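Chapter 10
Sorting Mixed Things

A basket fills up without any plan. Balls, cloths and an old plastic bottle end up together, and the small things sink under the large ones.

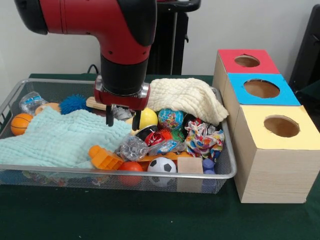

10.1 What belongs together?

Before you sort, choose a rule. You might sort by material - cloth, plastic, wood - or by use. A spiky rubber ball and a yellow ball are both balls, but they feel different in the hand. Lift the cloths out first and fold them. Then work through the rest, one item at a time. The table on page 152 gives 4 rules to try.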